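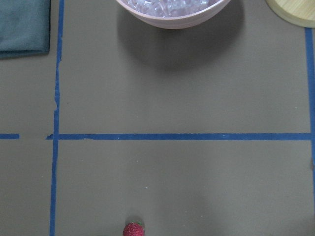
Do weak tremors warn of ash? A second look at the Timirley record

Yi-chun Chou, Bijan Tabrizi and Kristýna Bartoš
Supervisor: Vratislav Štefanec
Submitted January 21, 2024

1. Why we did this

The course handbook repeats a claim that small earthquakes under a volcano rise in number before it throws out ash, and that a careful observer can use this to give a day's warning. We were asked to test it on one volcano. We chose Timirley because its log is free to use and because an earlier student report, by Dae-han Noh, had found "a clear link". We did not think the link was clear when we read it, and we still don't.

2. What we had

The log lists 45 ash events. For each one there is a start time, a plume height estimated by eye, and a short note. The tremor counts come from two stations, Arwood on the north flank and Palitz in the valley. Palitz is close to a road and picks up lorries. Noh's report mentions this in a footnote and then uses the Palitz counts anyway.

We threw out five events because the start time was given only as "morning" or "overnight". That left 40. Plume heights were dropped altogether. Two observers writing on the same day could differ by a factor of 2, and the log does not say where either of them was standing.

3. Method

For every event we added up the tremors in the 24 hours before it began. We then did the same for an equal number of quiet days picked at random, with no ash in the log on that day or the next. If tremors give a warning, the first set of counts should be higher than the second.
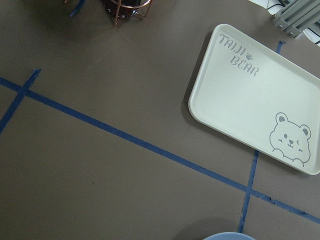
Picking the quiet days took longer than expected. The log has gaps, the worst of them in October, when the Arwood station was down and someone seems to have filled in the sheet afterwards in one go. A blank line may mean no ash, or cloud over the summit, or no observer. We left out days with no weather note, which probably removed some perfectly good ones.

4. Results

With both stations added together, the days before ash do look busier. Take Palitz out and most of the difference goes. At Arwood alone the counts before ash were higher in roughly half of the pairs, about what tossing a coin would give. Bijan ran the sums again with a fresh set of quiet days and got much the same answer.

5. What we make of it

We can't say tremors are useless as a warning. Deep tremors might behave differently from shallow ones, and the log does not separate them. Hrnčiar, the neighbouring volcano, has better instruments but too few ash events to test. What we can say is that the earlier result leans heavily on a station beside a road, and we would not cite it again until somebody has checked the Palitz counts against the traffic.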